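Filed under: Help Desk > Die Cutting & Card Making

Ticket 345 – Remport cutter tearing thin cardstock
Opened by: Elżbieta Malinowski
Status: Solved (March)

I'm making layered tulip cards on my Remport and I love this machine to bits, but the petals keep tearing at the tips! The leaves and stems come out beautifully. Same sheet, same blade, fresh mat. The card is Rácz pearl, the thin one.

Reply 1 – Norbert Takács
Lovely project! Try these in order:

1. Take the blade out and brush the fluff from the holder. Pearl card sheds like mad.
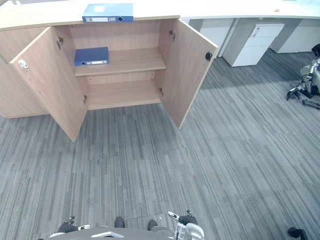 2. Drop the pressure by 2 and cut one petal on a scrap.

3. Tell me what speed you're on.

Update – Elżbieta
So much fluff in there, I had no idea. Pressure is down and the tips are better, though two out of six still tore. Speed was 90, 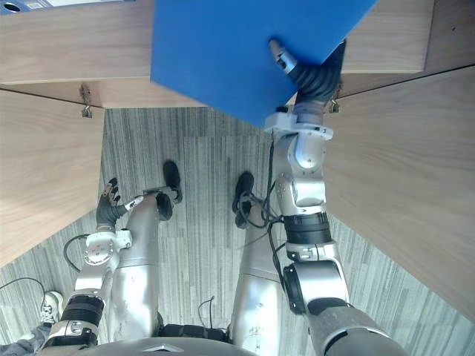
and I've never changed it from the day I set the machine up. I did try turning the mat round as well – no difference.

Reply 2 – Viktória Szénási
Ooh, I had this with my daisies! 90 is far too quick for tight points. Go down to 13 and switch on the double pass.

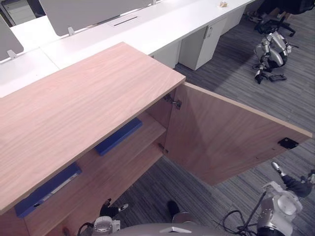
Result – Elżbieta
Perfect petals, all six, and the tips are properly sharp! I've glued up the first card already and the layers look gorgeous. Leaving the stems at the old speed.
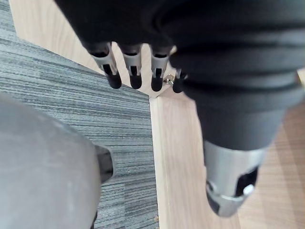
Carpet edge, with hand

Closed by Norbert Takács. Settings copied to the Remport thin card list.

We use cookies to remember your login and saved projects. Accept | Manage choices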